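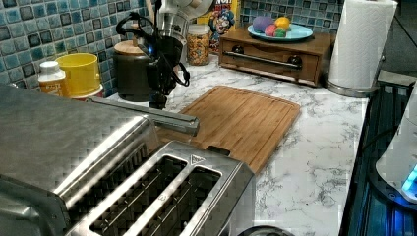
Recep Karaca
Parish heritage coordinator, Vullstead

Posted 4/20/19

Wanted: people who can look at a church ceiling for 11 days

The old stone chapel at Vullstead has frescoes on three walls and most of the vault. Some 500 square feet of them are still under whitewash, put there by a priest who found the saints distracting. We would like the saints back, or at least a decent record of where they are, before the roof work starts in November.

We are looking for site assistants to help the two conservators from Dauda. You will not be handed a scalpel. You will label sample bags, move lamps, write down what you're told in handwriting another person can read, and climb a scaffold several times before lunch. Anyone who has sung in a choir loft will know the temperature.

No degree is needed, and no particular faith. Services go on as usual during the work, so you should be able to stop talking when the bell rings and stay stopped. Last season's crew managed this with one exception - he has reapplied, and we are thinking about it.

You should be over 18, fine with heights, and able to lift a bucket of lime putty without making a speech. Reading a little Church Slavonic would help with the inscriptions. Reading a lot of it would make you very popular.

We pay $115 a day, plus a bed at the Runurell guest house, where the mattresses are also of historic interest. Lunch is provided by the parish and is mostly soup. Travel is on you, though the Jostar bus stops at the foot of the hill. The hill itself is yours to deal with.

To apply, send one page about yourself to the parish office, marked "Ceiling." Please don't send your master's thesis. We got one last year, on bell towers, and it took us until spring to return it.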